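12월 2일 일요일

일요일인데 결국 나왔다. 금요일에 터진 걸 그대로 두고 주말을 보내자니 머릿속에서 계속 그 소리가 나서... 나중에 딴소리 안 하려고 기억나는 대로 다 적어 둔다. 오타는 알아서 읽어 주세요.

일단 무슨 일이었냐면, 양팔 유리잔 옮기기 연속 시험 중에 오른팔 그리퍼가 닫히다가 안 멈췄다. 목표는 298회까지 무사고로 가는 거였고(Graditz 쪽이랑 약속한 숫자) 실제로는 100회에서 끝났다. 딱 100회라서 처음엔 카운터에 뭐가 걸려 있나 의심했는데 그건 우연인 것 같다. 코드 다 뒤져 봤는데 100이라는 숫자로 뭘 하는 데가 없다. 없다고 생각한다. 혹시 찾는 사람 있으면 말해 주세요.

깨진 건 유리 하나. 허리 바로 위쪽에서 나갔고 조각은 테이블 안쪽으로 떨어졌다. 사람은 멀쩡하다. 나는 비상정지 옆에 서 있었고 보안경도 쓰고 있었는데, 솔직히 말해서 누른 건 이미 "짝" 하고 난 다음이다. 반응 시간으로 막을 수 있는 종류가 아니었다. 그러니까 "옆에 사람 세워 두면 된다"는 우리 절차는 이 고장에 대해서는 별 의미가 없다는 얘기고, 이게 제일 찜찜하다.

로그 이야기. 힘 제한은 24N으로 걸려 있었다. 적어도 설정 파일에는 그렇게 쓰여 있다. 근데 Plaltel 드라이버 쪽 로그를 열어 보니까 마지막 사이클에서 힘 피드백 값이 354ms 동안 똑같다. 소수점 끝자리까지 똑같다! 센서가 살아 있으면 노이즈 때문에 절대 이럴 수가 없다. 통신이 끊긴 사이에 마지막 값을 그냥 계속 돌려주고 있었던 거고, 제어기는 그 값을 보면서 "아직 안 닿았네, 더 닫자" 하고 신나게 닫은 거다. 제한값은 잘 걸려 있었는데 비교할 대상이 죽은 값이었으니 걸릴 리가 있나.

왜 끊겼는지가 문제인데, 후보는 이렇다.

후보 1. 오른팔 케이블. 손목이 돌아갈 때 위로 고리처럼 뜨는 구간이 있는데 거기 커넥터를 손으로 살살 당기니까 피드백이 가끔 튄다. 토요일에 Thaís Miranda가 원격으로 로그를 봐 주면서 나보고 당겨 보라고 해서 알았다. (토요일에도 나왔다는 뜻이다. 그렇다.) 튀긴 튀는데 354ms씩 통째로 죽는 건 재현 못 했다.

후보 2. Cliso 쪽 미들웨어 업데이트. 10월에 올리고 나서 큐 처리 방식이 바뀌었다. 값이 안 들어오면 에러를 내던 게 마지막 값 유지로 바뀐 것 같은데, 변경 내역에 한 줄도 없어서 아직 확신은 못 한다. 이게 맞으면 끊긴 원인은 케이블이고 사고로 키운 건 미들웨어다. 내 심증은 이쪽.

후보 3. 내가 뭘 잘못 건드렸다. 언제나 가능하다.

오늘은 우선 미들웨어랑 제어기 사이에 검사를 하나 끼워 넣었다. 타임스탬프가 안 움직이면 그리퍼를 그 자리에서 멈춘다. 멈춘다는 거지 연다는 게 아니다. 여기서 한참 고민했는데, 유리를 들고 있는 상태에서 열어 버리면 그건 그거대로 깨지니까. 대신 꽉 쥐고 멈추는 경우도 있을 거라서 깔끔한 답은 아니다. Thaís는 손가락 패드를 더 무른 걸로 바꾸자는데 그건 미끄럼 시험을 다시 다 해야 해서 일단 보류.

테이블 세팅도 다시 했다. 유리는 엎어서 놓는 걸로 유지. 넓은 쪽이 바닥으로 가야 툭 쳐도 덜 넘어간다. 받침이 둥근 검은 스탠드 두 개는 투명한 유리 양쪽에 하나씩. 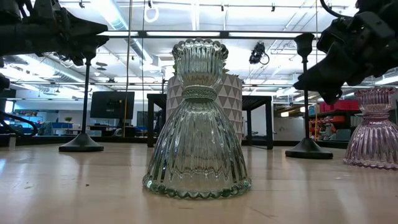 오른팔 사고 관련 세팅. 가운데 투명, 오른쪽 뒤가 분홍.

쓰다 보니 생각났는데 비전 쪽도 이번 기회에 한번 봐야 한다. 투명한 쪽은 세로 골 때문에 뒤에 있는 게 지그재그로 꺾여 보여서 윤곽이 자꾸 흔들린다. 뒤에 삼각형 무늬 원통이 서 있으면 더 심하다. 테이블이 반들반들해서 유리 밑으로 비치는 것까지 물체로 잡을 때도 있고. 분홍은 색이 있어서 그나마 낫다. 금요일 사고는 힘 쪽 문제라고 보지만 잡는 위치가 조금 틀어져서 먼저 닿았을 가능성을 완전히 지우진 못했다. 원통은 월요일에 치우고 비교해 볼 예정. 까먹지 말 것.

유리 없이 돌린 결과: 검사 코드 넣고 스펀지 블록으로 24회. 중간중간 일부러 힘 피드백을 끊어 봤고 끊을 때마다 멈췄다. 멈추긴 멈추는데 한 번은 멈춘 다음에 재시작이 안 먹어서 제어기를 껐다 켰다. 이건 또 다른 버그 같아서 따로 적어 둠. 아 그리고 비상정지 풀었을 때 왼팔이 살짝 움찔하는 거, 예전부터 있던 거지만 오늘도 두 번 봤다. 왼팔이라 무관하다고 넘겨 왔는데 이제는 좀 무섭다. 비상정지 풀 때 테이블 안에 손 넣지 마세요. 진짜로.

당분간 규칙 (내 맘대로 정함, 이의 있으면 월요일에)

- 유리 시험은 오른팔 케이블 교체 전까지 금지. 놓고 맞춰 보는 것만 가능
- 팔 전원 들어간 상태에서 유리 위치 고치지 않기
- 연속 시험 시작 전에 피드백 끊기 시험 한 번 하고 결과를 여기에 적기
- 깨지면 장갑 끼고 큰 것부터 줍고, 바닥은 빗자루 말고 청소기로

케이블은 Juntunen에 주문 넣어야 하는데 우리 길이가 표준품에 있는지 모르겠다. 없으면 맞춤이라 오래 걸릴 텐데. 월요일 아침에 전화부터.

Graditz에는 아직 말 안 했다. 로그 그래프 하나 예쁘게 뽑아서 같이 보내는 게 낫겠지. 횟수는 0부터 다시 세야 할 것 같다. 검사 코드가 들어갔으니 앞의 기록을 이어 붙이는 건 양심상 좀...

남은 것: 미들웨어 이전 버전으로 내려서 같은 끊김 주고 에러가 나는지 확인 / 왼팔 드라이버도 마지막 값 유지인지 보기 / 재시작 버그 / 보안경 하나 코받침 빠짐

배고프다. 팔 두 개 다 전원 내리고 퇴근.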